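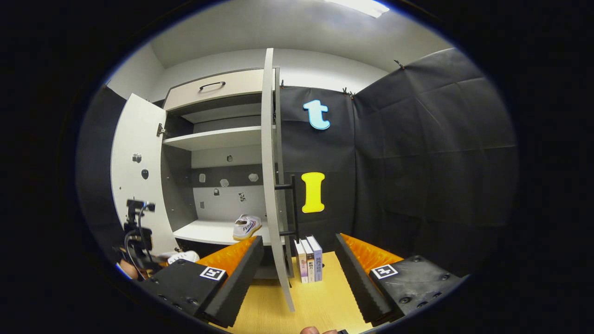 Work under the Natex small grant moved on from buying to fitting out during this period. The aim is unchanged: a shared storage corner where people coming to the sessions can practise putting everyday things away and finding them again. The white and grey cabinet is now in use for shoes, and a white canvas pair with blue and red trim is what we have been starting people on. One shoe on the lower shelf and the other still to be put up is a good first task, as the shelf is low enough to reach without stretching. The drawer at the top with the curved black handle is kept for later sessions.

Furniture

The Skandine order arrived complete. Assembly took two evenings, one more than planned - the hinges on the doors needed adjusting twice before they would close level. We looked at a cheaper unit from Hunen but it had only one shelf, and we wanted an upper and a lower one so that people have a choice to make.

Walls and letters

Black fabric has gone up on the walls to cut down on distraction. The large coloured letters are there to give people a fixed point to refer to when they are asked where something is. Yellow has been the easiest colour to pick out from across the room. Teixeira supplied the fabric at trade price and did not charge for delivery.

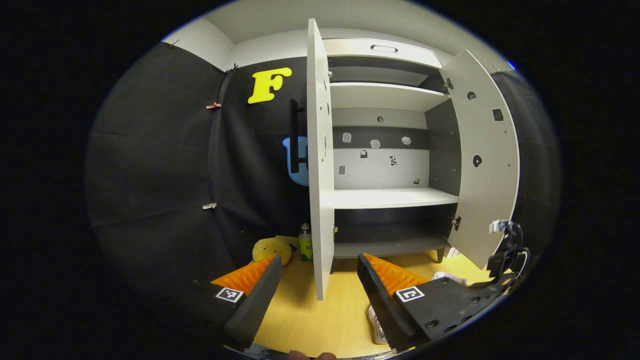

Cabinet with both doors open and the lower compartment empty.

The lower compartment has not been given a use yet. Boots have been suggested, and so have bags. We would like to try both before deciding.

Sessions

We have run 16 sessions so far, with up to five people at each. Most manage the shelves without help by their second visit. Doors are harder. Several people open one side only and then cannot see what is behind the other, so we now ask everyone to open both before they start.

Spending

The grant was £1,000. Around £326 is left after the cabinet, the fabric and the letters. We expect to spend part of this on a second set of shoes in larger sizes and some spare hinges, and the rest on room hire.

Next period

In November we plan to bring the drawer into use and settle what goes in the bottom of the cabinet. We would also like to write up the session plan on two sides of paper so that other groups can borrow it. A final statement of costs will follow with the next report.

Report submitted 2020-10-29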